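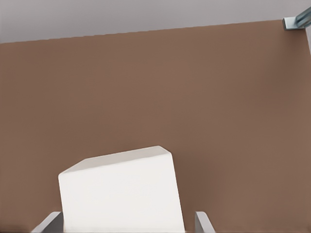 シミュレーションの手首カメラだけで立方体をつかむ学習手法、Guvoraが試験結果を公開

ロボット向けソフトウェアを開発するGuvoraは2月、手首に付けたカメラの映像だけを使い、ロボットハンドで物をつかむ動作を学習させる手法の試験結果を公開しました。学習はすべてシミュレーションの中で行われ、実機のデータは使っていません。

手法の名前は「Macedo」といいます。従来の同社の方法では、作業台の全体を映す固定カメラと手首のカメラを組み合わせていました。固定カメラは位置が少しずれるだけで成績が下がるため、設置のたびに調整が必要でした。Macedoでは固定カメラをなくし、その代わりに、指が物に近づくときの見え方の変化を、直前の4枚の画像から読み取ります。

課題に選ばれたのは、茶色の台の上にある白い立方体を2本の指ではさむという、とても単純な作業です。立方体には模様も文字もありません。同社の技術報告によりますと、目印のない物を使ったのは、方策が表面の模様に頼ることを防ぐためです。近い距離では立方体の一部が画像の外に出てしまいますが、その状態でも指の位置を直せるかどうかが、評価の中心になりました。

試験は900回行われ、そのうち593回で、立方体をはさんで持ち上げるところまで成功しました。失敗の多くは、指が立方体の角に先に当たり、向きが変わってしまう場合でした。台の色や照明の明るさを変えた条件では、成績の低下は小さかったと報告されています。一方、カメラの傾きを大きく変えた条件では成功が明らかに減り、この点は今後の課題として残りました。

成功率だけを見ますと、固定カメラを併用する方法にはまだ届いていません。しかし、報告では、設置の手間が少ないことを考えれば、小さい作業場での利用に向いていると述べています。学習に必要な計算の量も、画像の入力が1系統になったことで減りました。

共同で評価を行った木製家具部品メーカーのSkivwoodは、棚の部品を箱に入れる工程での利用を検討しています。同社の部品は立方体よりも細長く、つかむ場所によって重さのつり合いが変わります。このため、次の段階では長さの違う2種類の直方体をシミュレーションに加え、同じ手順で学習をやり直す予定です。

実機での試験は、その結果を見てから始めることになっています。Guvoraは、シミュレーションの設定ファイルと評価用のプログラムを、研究目的に限って配布するとしています。学習済みの方策については、配布の時期はまだ決まっていません。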